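Buscar en el repositorio Buscar Limpiar
Trabajos de curso > Textiles y hogar > Informe final

Doblar la ropa sobre la cama: superficies para una camiseta blanca
Autora: Cadi Prydderch
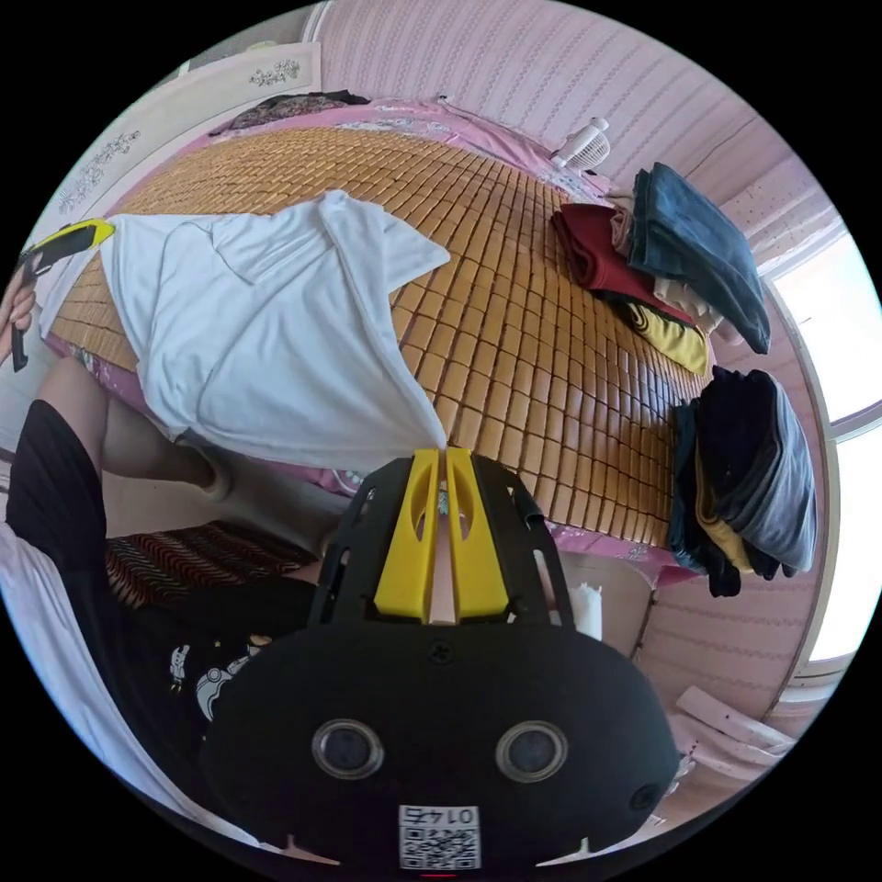 Mi pregunta fue sencilla. En la residencia Tamosar los dormitorios son pequeños y casi todos doblamos la ropa encima de la cama, porque no hay mesa libre. Quise saber si la esterilla de bambú ayuda o molesta cuando se dobla una camiseta de algodón, en comparación con la sábana sola.

Método. Trabajé en julio, con las mismas prendas para las 2 superficies. La camiseta se extiende primero, se alisa con la mano y después se lleva una punta hacia el centro. Hice 85 dobleces en total y anoté en el cuaderno los pliegues que quedaban torcidos.

Resultados. Sobre la esterilla la tela se desliza con facilidad y las arrugas grandes salen rápido. El problema aparece en las esquinas: la tela fina se mete a veces entre las piezas y hay que levantarla con cuidado. Sobre la sábana la camiseta queda más quieta, pero la sábana se mueve con ella – esto me hizo repetir muchos dobleces al principio.

Limitaciones. No probé ropa de lana ni toallas. Tampoco medí la temperatura de la habitación, que por la tarde era bastante alta y me cansaba.

Para el segundo informe quiero probar la tabla plegable Kondness, que me prestará el taller de Pumphrey, y repetir el mismo método con pantalones.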